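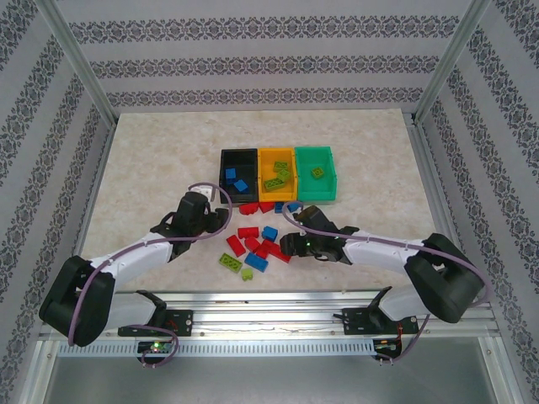 How do you get kids to put toy bricks away by color?
posted by Jadwiga Zawadzka

My son is 4 and we've got a mountain of building bricks in one huge tub. He can never find anything, so he dumps the lot on the living room rug, and then I'm the one crawling around at bedtime. I bought a few open bins and thought we'd do one color per bin. It lasted 2 evenings! Now everything gets thrown in wherever. Is he too young for this, or am I going about it wrong? I don't want cleanup to turn into a fight every single night – we already have one of those about teeth.

Torquil Lennox
Not too young, but that's a big pile for a little guy. We had the same thing with my daughter and what helped was putting most of the bricks in the closet. She got a small batch out at a time and we swapped it every couple of weeks (she acted like it was her birthday). Way less to sort, and she played with them more. 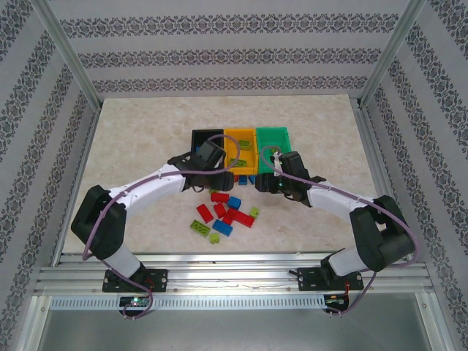
The other thing was timing. We used to start cleanup right before bath, when she was already melting down. Moving it to before dinner made a huge difference. I'd pick one color and she'd pick another, and we'd race. I lost a lot. If she stuck a brick in the wrong bin I left it alone and fixed it later, or didn't. Once I quit correcting her she got pretty good at it by herself.

Also, keep the bins low and skip the lids. Ours came with lids and she'd put a lid on an empty bin and call it done.

Miłosz Kaczmarczyk
just use a bedsheet. dump bricks on sheet, play, grab corners, pour back in tub. my kids are 11 and 14 now and we never sorted anything

Jadwiga Zawadzka
Thanks both! Half the bricks went in the closet this morning and he hasn't noticed yet. Torquil, did you leave half-built stuff out overnight or did that get taken apart too? He has a "garage" on the go and I'm scared to touch it.

Torquil Lennox
Leave the garage! We had one shelf for works in progress. When the shelf was full, she had to choose something to break up before starting a new one.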